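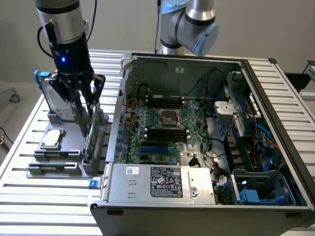

4. Experimental Setup

4.1 Task

We study the assembly of a desktop tower computer from parts held in a staging fixture. The task is split into subtasks that share one fixture and one chassis: placing the processor in its socket, seating memory modules, inserting an expansion card, and sliding a hard drive into its bay. Each subtask ends in a contact phase where the clearance between part and receptacle is smaller than the position error of the arm under visual guidance alone. The contact phase is the subject of this paper. Reaching and grasping are handled by the planner described in Section 3.2 and are scored separately.

The chassis lies on its side on a slatted aluminum bench with the motherboard facing up. It is not clamped. Clamping was used in our earlier work and gave better insertion rates, but it also hid a failure mode in which the gripper pushes the whole case during a misaligned insertion. Leaving the case free makes this error measurable as a shift of the board frame between the start and the end of an episode.

4.2 Cell and sensing

Two arms are mounted over the bench, each with its own gripper. A fixed camera observes the workspace, and a wrist camera gives a close view of the gripper and the board. The fixed view is used to estimate the board pose once per episode. The wrist view is used by the policy at every control step. Joint torques are read from the arm controller and filtered before use, with the same filter for all methods.

The parts fixture is 3D-printed and stands next to the case. Its slots hold each part in a known pose, so that grasp variation comes mainly from the gripper and not from the part. The hard drive stands upright, the processor rests in a shallow square recess, and the memory modules lie in parallel horizontal holders in front of it.

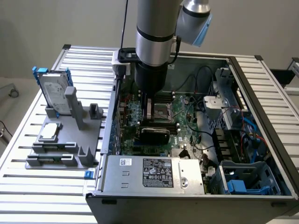

Figure 3. Arm positioned over the open case, with the gripper fingers near the processor socket. The parts fixture is to the left of the case.

The socket region is the hardest part of the board to approach. Memory slots sit close to the socket, and the retention lever adds an obstacle whose position depends on whether the lever is open or closed. We treat lever state as an observed variable and label it by hand in the training data. Ea Thorlacius and Troels Lauritsen labeled the full set independently, and disagreements were settled by a third reading.

4.3 Data

We collected 819 teleoperated episodes. Episodes in which the operator dropped a part were kept if the part was recovered within the same episode and removed otherwise. We held out 27 episodes for model selection. The remaining episodes were used for training without further balancing, so subtasks that operators found slow are represented by more time steps than the others. A weighted sampler was tried on the validation episodes and made no clear difference.

Operators were told to finish each insertion in one attempt where they could, but to back off and retry when they felt resistance through the leader device. These retries turned out to be useful. A policy trained with retry segments removed learned to press harder when it met resistance, and most of its runs ended at the force limit.

4.4 Contact phase policy

The policy takes the current wrist image, the filtered torques, and a short history of end-effector poses, and outputs a sequence of relative poses at 30 Hz. Only the first part of each sequence is executed before a new one is computed. All poses are expressed in the frame of the target receptacle, obtained from the board pose and a table of receptacle offsets measured once for this motherboard.

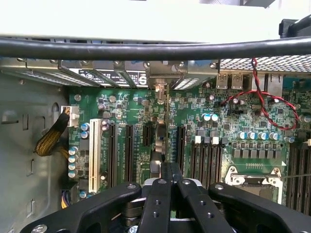
Expressing actions in the receptacle frame removes the need to learn a separate motion for each slot, but it passes any error in the board pose directly to the policy. To make the policy tolerant of this error we perturb the frame during training by a random offset in the board plane and a small rotation about its normal. The perturbation is drawn once per training sequence and held fixed over it. Drawing a new offset at every step gave jittery motion close to contact.

Cables are a second source of error. Loose wiring can cross the board in the wrist view and differs between episodes, as operators moved it when it blocked a slot. We do not model the cables. During training we mask random bands of the wrist image, which reduced the number of runs where the arm stopped short of a slot behind a cable.

4.5 Baselines and protocol

We compare against a spiral search with a force threshold and against the same policy without torque input. The spiral search was tuned by Jytte Bisgaard on the validation subtasks and uses one threshold per part type. Each method was run for 400 trials, divided equally among the four subtasks. The order of methods was shuffled within each session, and the fixture was reloaded by hand between trials.

A trial counts as a success if the part is fully seated, checked by hand after the gripper has released it. Partial seating of a memory module, with one latch closed and the other open, is counted as a failure and reported in its own column in Table 2. Board shift is measured from the fixed camera for every trial, including failures.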